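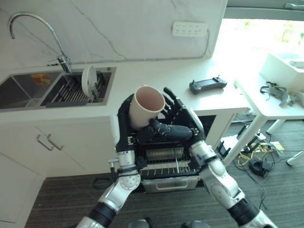 Brulwood House
Shared Kitchens and Utility Areas: Routine Safety Inspection

Inspection carried out by: Paweena Thongdee
Accompanied by: Boonmee Wongsuwan (Building Services)
Period: October
Areas covered: Kitchens on the Halliday and Alon wings, utility room, ground floor pantry
Previous inspection reference: 487

Ratings used in this checklist
S - satisfactory
A - attention needed before the next inspection
U - urgent, to be dealt with on the same working day
N/A - not applicable to the area

Section 1. Floors, access and lighting

1.1 Walkways clear of boxes, bags and trailing leads. S
1.2 Floor coverings sound, with no lifting edges. A
Comment: The threshold strip between the Alon kitchen and the corridor has come away at one end. It has been taped down for the present. Building Services to refit with screws, as adhesive has failed here before.
1.3 Wet floor signs available and stored where staff can reach them. S
1.4 Lighting adequate at worktops, sinks and hobs. A
Comment: The under-cupboard light nearest the window in the Halliday kitchen flickers when first switched on. Replacement tube on order.
1.5 Doors close fully and are not wedged. U
Comment: The fire door to the pantry was found held open with a crate of tinned tomatoes. The crate was removed and the catering staff on duty were spoken to. This was also recorded under reference 487. Residents and staff are reminded that a fire door may only be held open by an approved device linked to the alarm.

Section 2. Electrical

2.1 Portable appliances carry a current test label. A
Comment: All in date except the hand blender in the Alon kitchen, which has no label. It has been withdrawn and placed in the Building Services office. If it was brought from home, the owner should collect it from Boonmee Wongsuwan.
2.2 Plugs, leads and sockets free from visible damage. S
2.3 No extension leads in use near water. S
2.4 Isolation switches for fixed appliances labelled and reachable. A
Comment: The labels in the Halliday kitchen have faded and two cannot be read at all. New engraved labels to be fitted.

Section 3. Dishwashers and sinks

3.1 Doors and drawers shut after loading or unloading. S
3.2 Knives and other sharp items placed point down, or washed by hand. S
Comment: Good practice on both wings. The notice put up by Wanpen Srithong after the spring inspection should stay where it is.
3.3 Detergent kept in its original container, in a locked cupboard. A
Comment: Cupboard locked, but the key was hanging on the hook beside it. The key is to be held in the duty office.
3.4 Filters cleaned weekly and the log signed. A
Comment: The Alon log has gaps. Fongchan Paisan has confirmed that the cleaning was done but not entered. An unsigned entry must be treated as a task not done, and the rating reflects this.
3.5 Chipped or cracked crockery removed from use. S
3.6 Hot water at the sink outlets within the limits set for the building. S
Comment: Readings are held in the water hygiene folder.

Section 4. Cooking equipment and fire

4.1 Extraction filters free from grease. S
4.2 Fire blanket in place and unobstructed. S
4.3 Extinguishers in date, pins and seals intact. S
Comment: Unit 953 has been moved back to its bracket beside the Halliday exit. It had been standing on the floor.
4.4 Gas shut-off marked and known to staff. N/A

Section 5. First aid and records

5.1 First aid boxes stocked. A
Comment: Burn dressings low in the utility room box. Buppha Kaewkla to reorder from Vidari with the next general supplies order.
5.2 Accident book available. S
5.3 Staff training up to date. A
Comment: Completion of the kitchen safety module stands at 80 per cent. Line managers have been given the names of those outstanding - agency staff are included in the requirement.

Actions

Threshold strip, light tube and switch labels: Boonmee Wongsuwan, within 7 working days.
Detergent key: duty office, immediate.
Burn dressings: Buppha Kaewkla, next order.
Filter log: Fongchan Paisan to check at the end of each week and initial.
Pantry fire door: spot checks by the duty officer, morning and evening, until the next inspection.

Queries about any rating should be made in writing to the Facilities Office. Copies of this checklist are displayed on the noticeboard outside each kitchen.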